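Swapping the floor out from under my policy

I've been promising a post on the randomization runs since January, so let's get into it before I start another batch and lose the thread again.

Quick recap if you skipped the last one. I train a pick-and-place policy in simulation, from camera images only, and I want it to stop caring about things that don't matter. Floor color, table texture, which way the shadows fall, what the thing in the gripper looks like. My first policy was great as long as I never touched any of that. Change the tabletop and it reached for thin air like it had never seen a table before (I sulked for an evening over that one).

So I wrote a little scene shuffler, which I named Lanon for no good reason at all. Before every episode it picks new surfaces, new lighting and new objects, and the arm has to cope. I render a view from close in on the gripper and another from farther back, and the policy gets both. The close view is for the last bit of the reach, and the wide one is for knowing where anything is in the first place.

I did 1000 episodes with the shuffler off and 1000 with it on, same network, same everything else. Then I tested both on 107 scene setups that neither had trained on. The plain one finished 21 of them. Twenty-one! The shuffled one finished 90, and I ran the whole test again because I didn't believe it. Same seeds, same 90, so at least my test script is consistent.

I did wonder how far to push the looks. My first instinct was to keep everything tasteful, with sensible wood and sensible gray carpet. Then I read back through my notes from the Vukau workshop, where half the talks seemed to say the same thing: go uglier than you want to. So I went uglier. Loud floors, odd textures, shapes I would never buy for my own kitchen.

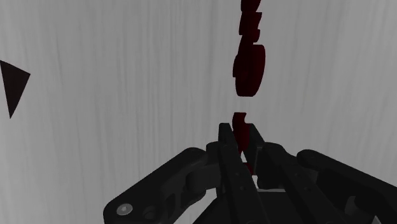 Pale gray grain behind the red pieces, then a perforated board over the orange floor:
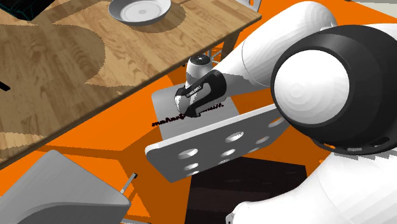 Do the shuffled scenes have to look realistic for this to work?

Mostly they don't, as far as my runs go. I tried a batch where I spent ages on nice lighting and believable materials, and it did a hair worse than the garish batch, close enough that I'd call it a tie. Variety seems to matter a lot more than polish. The one place where realism paid off was shadows. When I turned them off completely, the policy got sloppy about height and kept closing the fingers too early.

Now the bad news, because there's a pile of it. Training is slower. The plain policy had settled down by checkpoint 499 and the shuffled one was still wobbling all over the place at that point, and I very nearly killed the run. Glad I went to make dinner instead! If you try this at home, give it a lot more time than feels reasonable before you decide it's broken.

Also, thin objects are still a mess. Most of the 17 failures had something narrow in them, and the arm would line up nicely and then close just to one side. I think my close view is rendered too small and there simply aren't enough pixels on the thin stuff. Baltell (my old desktop, which sounds like a hair dryer these days) can't render much bigger without crawling, so I'm going to try cropping before I go spending money.

A reader asked if I'd compared against Hegarty, the texture pack with the fancy scanned surfaces. I haven't yet. It's downloaded, it's enormous, and it's next on my list after the cropping thing. I'll post the numbers whichever way they come out.

Config files are going up tonight once I've cleaned out the embarrassing comments.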